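From: Murray Ruawai
To: home-automation list
Subject: Re: Re: chores, again
Month: December

Mitali Dewan wrote:

> I think the list has gotten too gloomy. Rosico showed a two-arm
> machine clearing a dinner table last month and it dropped nothing.
> Two years ago the same people couldn't get a fork off a plate. The
> hard part now is data, and data is a matter of money and patience.
> Give people a cheap hand-held gripper, let them pick up their own
> stuff in their own homes, and the variety takes care of itself. I'd
> bet we see a tidy-the-bedroom robot on sale before any of us retire.
>
> Murray, you worked on the line at Borneck. You of all people should
> be able to see how far this has come.

Mitali,

I did work on the line at Borneck, and that's where my trouble with this starts.

We had a cell there that took plastic tubs off a belt and put them in a crate. One kind of tub, always upright, always the same way around, under lights that never changed. It was a fine cell. It also needed a person nearby all shift, and for a good part of my time there I was that person. When a tub came down the belt on its side, the arm would close on air, place the air carefully in the crate, and go back for another. Management counted it as unattended.

So when I watch the Rosico table video, I want to know who set the table. I want to know how many takes there were, and whether the plates had gravy on them. You say it dropped nothing. Fine. Did it scrape anything? Did it know which glass somebody was still drinking from? I've asked them twice by email and got a brochure back.

On the hand-held grippers I'm closer to you than you think. Eetu Keskinen lent me one in the fall and I used it at home for a couple of evenings. It's a good idea. You squeeze, the fingers close, the camera sees what the fingers are doing, and there's no arm to buy. What I learned from it, though, was mostly how much work I was doing. I turned my wrist without thinking. I nudged a jar with the side of one finger so I could get at its lid. I put a thing down and took a second run at it from the other side. All of that ends up in the recording as motion, and very little of the reason does. Maybe the reason can be dug back out with enough recordings. Debashish Khan says it can. He has been saying so since the Vurnby meetup and I'm still waiting to see it on a floor he didn't sweep first.

Take bottles, since that's everybody's favorite object. With the bottle standing up on a bare counter, I'd call it solved or close to it. Now put several of them down on a patterned rug next to a bed. One is leaning, a couple are on their sides with the necks pointing different ways, a blanket edge hangs down nearby, and there are cables on the floor. A kid of 4 can clear that up. The machine has to pick which one to go for, come in low enough to get a finger under the curve, leave the fabric alone, and not send the next bottle rolling under the bed. 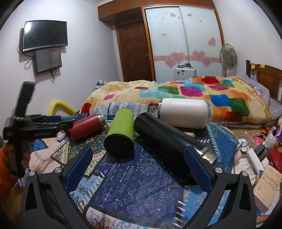

Then there's the question of where it all goes. That gets skipped in every demo I've been to. "Tidy" means there's a place for things, and in most bedrooms I've known the place is a matter of opinion. Does a bottle go to the kitchen, or back on the shelf, or into a bag for tomorrow? Picking up is maybe half the chore. I would be impressed by a robot that stopped and asked.

Nuwan Sarkar sent me a magazine page from 1954 promising a mechanical maid that would do the floors and the beds. We got a disc that does some of the floors, if you pick everything up for it first. I own one and I like it. I also spend a few minutes every evening getting the room ready so it can do its job.

Here's what would change my mind. Run 1000 pickups in homes the team has never been in, on stuff the residents left where it was. No reset by hand between tries. Count a thing as done only if it ended up where the person living there wanted it, and publish the misses along with the hits. Chowdhury's group talked about doing something like this and then went quiet. If anyone here knows what happened to that, please write to me or to the list.

I'll take your bet, by the way, but we need to settle what "on sale" means. A deposit page doesn't count.

Murray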